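Search minutes
All years
Go

Laundry and Linen Working Group: Minutes
May 26, 2021
Posted by Natalina Sartori
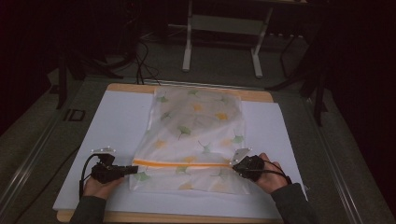 Mesh bag with ginkgo leaf print, zipper side up on the white board.

Present: Hanan Tarawneh (chair), Primo Greco, Samuele Sartori, Natalina Sartori (minutes)
Apologies: Gerardo Monti

1. Previous minutes
Accepted with one correction. Item 4 should read "Flirton building", not "Triston building".

2. Mesh laundry bags
P. Greco reported on the bags for delicate items. Residents in the Arango building return them unzipped or rolled up, and the linen room has to sort them again before storage. He proposed one standard method: bag flat, lengthwise, zipper toward the person folding, both ends of the zipper held while it is closed, then the flap smoothed down before the first fold.

H. Tarawneh asked whether the bag should be folded in half or in thirds. S. Sartori preferred thirds, as the shelf dividers are too narrow for a half fold. Agreed: thirds, zipper on the outside.

The printed bags are to be kept for knitwear. Plain bags remain in use for socks and small items. Bags with a damaged zipper go in the repair bin and are not to be pinned shut.

3. Folding surface
The white board stays on the wooden table. N. Sartori noted that pale mesh is hard to check for snags against white. P. Greco will look for a dark sheet to lay on the board during inspection only. No change to the board itself.

4. Supplies
Order 2887 with Justum is still open. Nine replacement bags are due. Two were received in the wrong size and will be returned. S. Sartori to confirm the delivery address before the return is sent.

5. Labels
Deferred. G. Monti holds the draft text.

Actions
P. Greco: write up the folding method on one page; dark sheet.
S. Sartori: return to Justum.
G. Monti: label text for the next meeting.

6. Next meeting
July, in the linen room. H. Tarawneh to set the date.

Related items
Storage shelves, Flirton building: measurements
Repair bin: what to put in it
Drying room hours
Minutes archive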